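Tarkavine Raises Funding to Extend Curbside Charging Management Across Osdale

OSDALE – Tarkavine, a provider of software for managing electric delivery fleets, today announced that it has closed a new funding round led by Berisha Capital. The company will use the proceeds to expand its depot and curbside charging platform, which now schedules charging for 2,630 commercial vehicles.

The round also includes continued support from Galtness Partners, an existing shareholder. Terms were not disclosed.

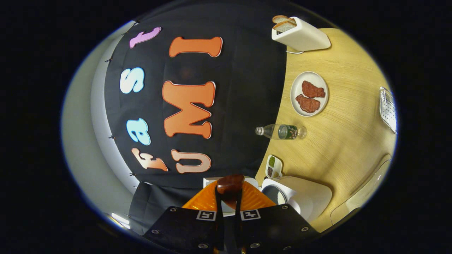
Tarkavine's platform assigns each vehicle a charging slot according to its route, its remaining range and the price of electricity at that hour. Fleet operators pay a monthly fee per vehicle and do not need to replace the chargers they already own. The company will present the platform to investors and fleet managers in August, with signage kept as plain as large foam letters on a black cloth backdrop, and a short demonstration of the scheduling tool will follow.

Under the expansion plan, 645 curbside charging points in Osdale will be connected to the system in 2 phases. The first phase covers the warehouse district and the freight terminal – the areas with the highest overnight demand. The second extends service to retail streets, where loading bays are shared by several carriers. Tarkavine expects to have capacity for a further 2,000 vehicles when both phases are complete.

Berisha Capital will take a seat on the company's board. Existing customer contracts and prices are not affected by the transaction.

About Tarkavine
Tarkavine develops charging and scheduling software for commercial fleets. The company is based in Osdale.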